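Geltwood hand-held gripper: a month of demos and one tired thumb

I've been using the Geltwood for our grasping study since the start of the month, and I like it a lot more than I thought I would.
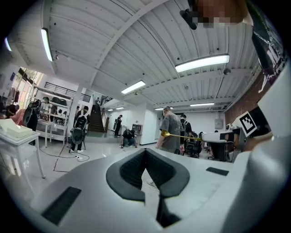
Quick background: Najwa Zein and I wanted to know if a policy learns better from lots of short demos in one room or from fewer demos spread over many rooms. So we needed something we could carry from place to place without bolting an arm to a table, and the Geltwood does that beautifully (it goes in my bike bag!).

We trained on 200 demos from a single room first, then on 201 from seven rooms. Yes, 201, I lost track and kept going. The seven-room policy did clearly better on tables it hadn't met before, and it was less fussy about lighting too. On its home table the single-room one still won, which annoyed Najwa for a whole afternoon.

Good stuff: the marker on the housing got picked up fast by our tracking code, and the jaw pad holds odd shapes well. I did 725 squeezes in one stretch and the pad was fine. My thumb was not fine.

Less good: the spring is too stiff for small hands, and the manual skips calibration almost completely. I ended up using Irén Virág's notes from the Mornance project, and those took me twenty minutes start to finish.

Would I buy it again? Yep, if you're collecting demos in more than one place. If you never leave your own lab bench, a fixed arm will probably treat you better. I'm trying the softer spring in January and will add a note then.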